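Mahama eröffnet neue Räume: Möblierte Zimmer auf Zeit für Auszubildende in Brolville

Brolville, im Oktober. Die Wohngenossenschaft Mahama erweitert ihr Angebot in Brolville. Im ehemaligen Verwaltungsgebäude an der Priltholmer Straße stehen ab sofort 40 möblierte Zimmer für junge Menschen in Ausbildung bereit. Die Monatsmiete beträgt 300 Euro, Heizung und Wasser sind darin enthalten.

Der Bedarf ist gross. Auf der Warteliste der Genossenschaft stehen zur Zeit 132 Personen, viele von ihnen haben ihre Lehrstelle schon angetreten und fahren jeden Tag von Prarkatlow nach Brolville. »Wer um fünf Uhr am Morgen aufstehen muss, um in den Betrieb zu kommen, der lernt am Abend nicht mehr viel«, erklärt Mutua Ogola, Leiter des Projektes bei Mahama. »Wir möchten, dass der Weg zur Arbeit kurz ist und die Miete bezahlbar bleibt.«

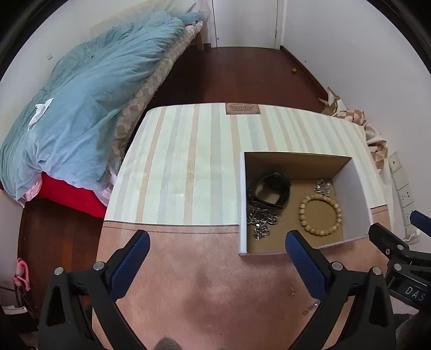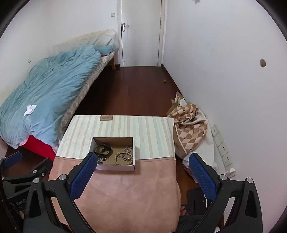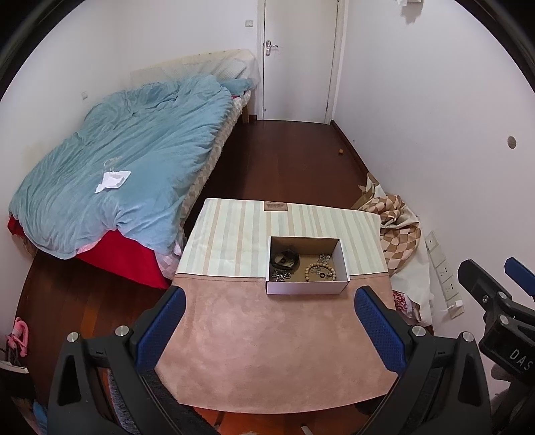

Tisch mit gestreifter Decke und offener Schachtel.

Die Zimmer werden für mindestens sechs Monate vermietet, eine Verlängerung bis zum Ende der Ausbildung ist möglich. Eine Kaution wird nicht verlangt — die Bewohner zeichnen statt dessen einen Anteil an der Genossenschaft, den sie beim Auszug zurück bekommen. Auf jeder Etage befindet sich eine gemeinsame Küche, im Erdgeschoss gibt es einen Raum zum Lernen, der bis 22 Uhr geöffnet ist.

Für das kommende Jahr plant Mahama ein zweites Haus in Priltholm. Die Gespräche mit der Gemeinde haben begonnen, ein Termin für den Baubeginn steht noch nicht fest.

Bewerbungen nimmt das Büro der Genossenschaft in Brolville schriftlich entgegen. Eine Kopie des Ausbildungsvertrages ist beizulegen.

Kontakt für die Presse:
Mutua Ogola, Wohngenossenschaft Mahama, Brolville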